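Le mur à trous, mode d'emploi

Atelier. Un panneau perforé, des crochets, et la fin (en théorie) du tiroir où tout s'emmêle. Hermine Leitner en a posé un chez elle à Grarstead en février, 300 trous à vue de nez, et depuis elle ne jure que par ça. Premier principe : ce qui sert souvent s'accroche, le reste va au panier. Le petit rouleau à peinture, lui, s'accroche.
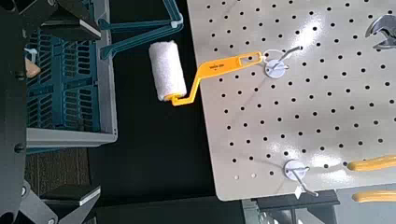 Moi j'ai tout remis dans des caisses au bout d'un mois, objecte Ferdinand Kälin, on passe sa vie à chercher le bon crochet et le mur prend la poussière. Au moins une caisse, ça se ferme.

Pas faux. La poussière, oui. Un coup de chiffon et voilà.

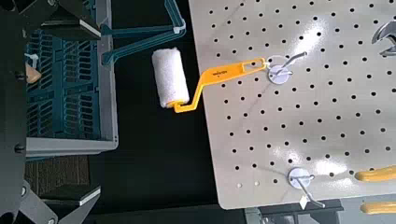
Le choix des crochets, parlons-en. Trop courts, tout tombe. Trop longs, on s'y griffe la main. Le fil métallique sur embase ronde marche bien pour les outils légers : une boucle au bout du manche jaune, on l'enfile, le manchon pend dans le vide à côté du panneau. Garder un crochet libre dessous, on trouvera toujours quoi y mettre.

Et le panier alors ? Utile, mais petit.
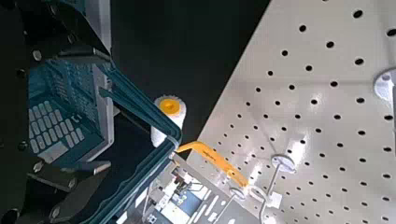
Un bac sans fond plein, c'est la règle d'Hermine, pour que les miettes de plâtre passent au travers. Le sien a coûté 19 euros, un peu cher quand même. Des fentes partout, comme sur ce modèle bleu-vert, et un rebord épais pour l'attraper d'une main. On le laisse sous le panneau, à porté de bras.

Reste l'ordre. Les lourds en haut ou en bas ? Chacun son école. Hermine met les ciseaux en hauteur, les tournevis à hauteur de main,

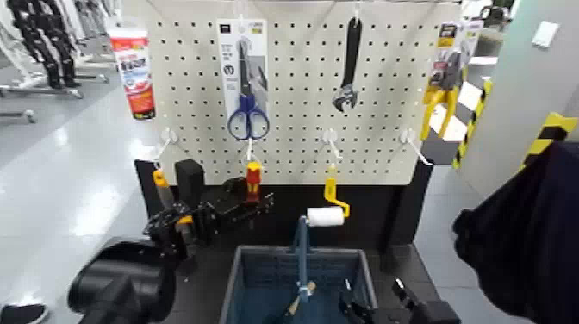 et les pinceaux nulle part, ils finissent dans un bocal sur l'évier. Compter une matinée pour tout installer, 5 crochets pour commencer, pas plus. On en rachètera aprés.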